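Plokden Play Kitchen Project
Progress report to the Kurna Fund
6 Oct 2024

1. Where we are

This report covers the period from June to the present. In June we had a storage room full of donated play food and no agreed way to use it. We now have a sandwich activity that runs from start to finish with one tray layout, one plate and a short set of written steps. The second activity, a soup and salad set, is still at the planning stage and is covered in section 5.

The grant was given for three pieces of work: sorting and replacing the play food, writing the activity steps, and training staff at the Londoño site to run the activity. The first is done. The second is done for the sandwich and not started for the soup and salad. The third is partly done.

2. The sandwich activity

The activity is for children who are learning to follow an order of steps. The pieces are put out in clear containers on either side of a plate, and the child builds the sandwich on the plate. The order on the step card is bread, lettuce, bacon, cheese, then the second slice of bread. Each step has its own line on the card, with a drawing beside it.

We tried several plates before settling on one color. The food pieces are mostly yellow, green and brown, and the patterned plates we had made it hard for some children to see where the bread ended. A plain plate with a raised rim works better. The rim also keeps the bread from sliding when a child presses down on it.
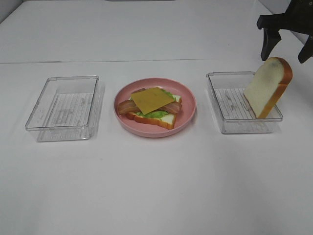

Sandwich on the pink plate with lettuce, bacon and cheese in place.

The cheese step took the most rewriting. The first version of the card said to put the cheese on "straight," and children spent a long time lining up the corners and lost track of what came next. The word has been taken out. Any angle is accepted as long as the cheese rests on the layer beneath it.

Staff asked whether the bacon had to stay inside the edge of the bread. We decided it doesn't. The strips are longer than they need to be, and trimming them would leave a rough edge.

3. Containers and table setup

The old setup used deep baskets. Children had to dig for pieces, and the smaller ones stayed at the bottom. We replaced the baskets with clear rectangular containers, which let a child see what is left without tipping anything out. We bought 20 from Itora, enough to run the activity at several tables at once and keep a few spares. They stack and can be washed by hand.

The containers go to the left and right of the plate, close enough to reach without standing up. 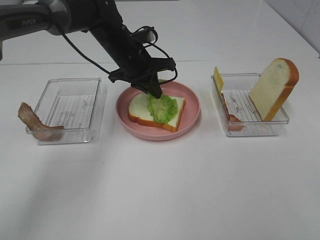
Bread was the piece we had to think about most when it came to storage. The slices are wider than the other food and don't share a container easily. Staff are allowed to stand a slice up against the side if that makes it easier to pick up. The lettuce goes in flat where possible, as the ruffled edge catches on other pieces when it is folded under.

The table itself needs to be plain and clear of other toys. At Londoño this meant moving the activity out of the main playroom and into the side room, which has better light and fewer interruptions. The move cost nothing apart from staff time.

4. Staff training

We planned four training sessions and have held three. The last one was put off when the side room was being painted, and it will be held before the next report. The sessions are short. Staff build the sandwich themselves from the card, then set up the table for someone else and watch without helping. Most of the changes to the card came out of these sessions.

Two points still need work. Staff tend to step in too early when a child picks up a piece out of order, and the notes sheet takes too long to fill in. A shorter sheet is being drafted.

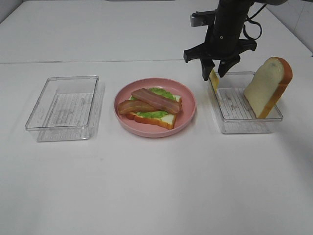 Does the child have to finish the whole sandwich for the session to count?
A session counts once the child has placed the first slice and at least one filling, and the notes sheet records where they stopped.

5. Spending and next steps

Spending is within the amount agreed. The containers came in below the estimate, and we would like to move the remaining $200 from that line to printing so the step cards can be laminated. The paper ones wear out quickly at the corners. Please let us know if this needs a formal request.

Before the next report we plan to:
Hold the remaining training session at Londoño
Finish the shorter notes sheet
Write the first draft of the soup and salad steps
Sort the donated vegetables and discard any with cracks or peeling paint

We also need a decision from the Fund on whether the soup and salad set can use the same style of container, so that we can place one order with Itora.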